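16 October 2020

I slept badly and woke up before the alarm. Coffee, then the long bus to Kurolstead with the window open because the heating was too strong. I have a cold coming, I think.

At work I had cleaning in my head the whole day. It is such a small subject, a blue cloth and something black and shiny on a white table, but I could write pages of it.

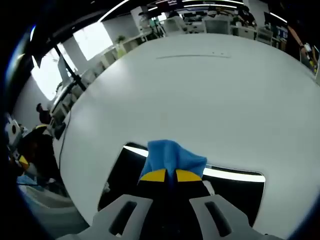
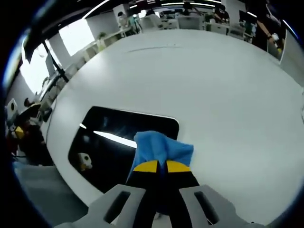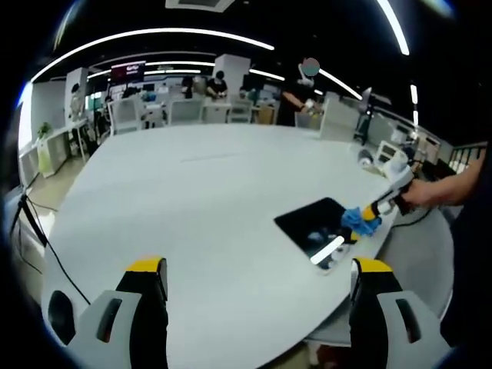 The blue cloth and the white table, three times.

My grandmother cleaned every glass thing in the house with newspaper and vinegar. I use a dry cloth, folded in four, and I go in straight lines from one side to the other. When I make circles I only move the dust to another place. A glossy surface is the worst — with a strong light on it every finger mark looks big, and I can not leave it alone.

In September I bought a pack of 30 cloths from Makix and I already lost 8 of them. They go in the washing machine and I don't know where they go after. I must not use softener with them, I forgot this two times.

In the evening I wiped my own kitchen table, then the shelf, then the radio. Soup from yesterday. I wanted to call home but it was late there. Tomorrow I need to buy lemons and pay the water bill.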